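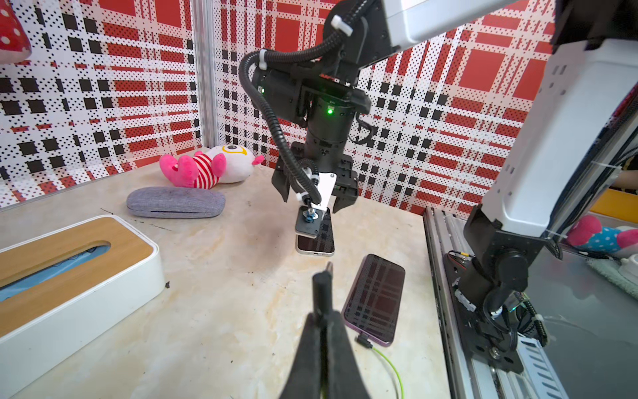 What is the first step in servicing a handheld device? Disconnect the charging cable and switch the screen off.

Chapter 3: Care of Screens and Charging Ports

This chapter covers the routine cleaning of glass, housings and ports. Procedures follow the Sinden method, as revised for colour-coded cloths by Fernanda Arruda. Terms in italics are defined on page 115.

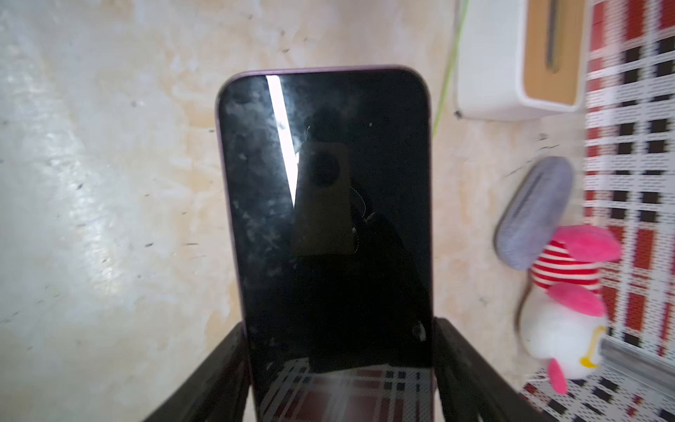
Skin oil is the main contaminant of touch glass. It spreads under a dry cloth and should be lifted with a lightly dampened one. Inspection is done with the display off – on black glass, smudges and fingerprints show as cloudy grey-white blotches, here heaviest at the upper left. A bright reflection can mask residue, so tilt the device and check again. Port cleaning is treated separately on page 57.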